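Table covering

A table covering is a sheet of paper, board, cloth or plastic laid over a tabletop to protect it or to give a plain, even surface for work. Coverings of this kind are used in schools, craft rooms and repair shops, and in homes when a dining table doubles as a desk.

Paper and board

White is the usual color for a work covering, as small parts and pencil marks show up well against it. Paper is sold in rolls or flat sheets and is replaced when it becomes stained or torn. Board is stiffer, lies flat without tape and may be turned over once the first side is worn. A large sheet can take up most of a tabletop, leaving only a margin for tools -- an arrangement common on shared tables.
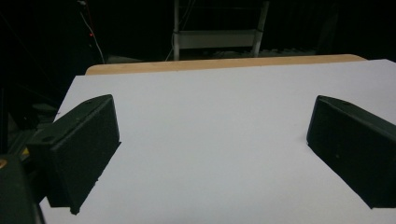 Use in Drodulbridge

In Drodulbridge, covered tables are associated with the Hallier workrooms, where paper was first laid over the benches for map coloring. The Dal Bello stationery shop supplied the town with rolls 90 centimeters wide, and nearly all of its trade in them fell in November, ahead of the winter classes. The Arkell reading room keeps three covered tables for public use. Its rules call for two layers of paper on each, the upper one changed every nine days.

Care

Rolled paper is stored upright in a dry place. Sheets that curl are laid face down under a flat weight overnight.

Page last revised 19/06/2018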